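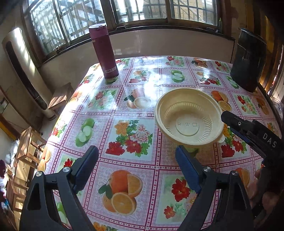

Mavis Pruitt reckons you can't make a decent paper bead out of a junk mail catalogue, the ink goes grey once it's varnished and you'd be better off with wallpaper offcuts. She put this in the comments at 5 am, so I assume she'd been lying awake over it.

Mavis, I have now made 62 of them out of the Ashworth garden catalogue and I'm sorry to report you're mostly right. The pages with roses on them went the colour of dishwater. The mower pages came up beautifully.

So, thread. The kids and I are making a bead curtain for the laundry doorway. It was meant to be a school holiday craft. It's January 3, 2019 and the school holidays feel as though they've been going since Federation.

The method, for those who missed the first go: cut a long skinny triangle, glue the back of it, roll it round a skewer from the fat end, slide it off before the glue grabs. Varnish. Thread. Repeat until your personality changes.

Fat end is 2 cm for a chunky bead, 1 cm for the little ones that go between. I drew the triangles with a ruler. My son drew his freehand and his beads look like croissants. His sister has offered to buy them off him at a discount.

Glue. I used the Ponavico craft glue because it was in the drawer. Dries clear, takes its time. The glue stick was a disaster, every bead popped open overnight and we came out to a bench full of tiny party blowers.

Somebody asked how many beads. The pattern I'm following (a photocopy from the Windanell library craft table, no author, one blurry diagram) says 1000. It says this in brackets, after the list of materials, the way you'd mention a step stool.

We are at 271. That includes the croissants.

I did the sums on the back of the photocopy and then turned it face down.

Varnish update. Two thin coats beat one thick one. With one thick one the beads weld themselves to the skewer and you have made a very short, very heavy kebab. I've kept it. It's in the pen jar.

To dry them, poke the skewers into half a potato, cut side down. Don't use a good potato. Don't then leave the potato on the windowsill in January either, I've had feedback from the household.

Colour. My daughter wanted a rainbow, fading top to bottom. The Ashworth catalogue is eighty per cent green. What we're getting is a fade from lawn to slightly further away lawn, with an orange bit where the wheelbarrows were.

Went to Tallevon for proper beading thread and came home with fishing line from the servo, as Tallevon's shut till the tenth. Fishing line works fine. It also gets away from you and lives under the fridge now.

Knots: double one under the bottom bead, dab of glue, leave a tail and tuck it back up through three or four beads. If you trim it flush it'll let go, and the whole string comes down on the lino with a noise like a hailstorm. The dog is still in the bath.

Mavis is back. She has wallpaper. She has, in her words, up to nine rolls of it, left from doing the hall in November, and would I like it dropped round.

I would, Mavis. Bring scissors.

First four strings are hung. They cover the doorway from the left-hand side to the light switch, and you can still see the washing.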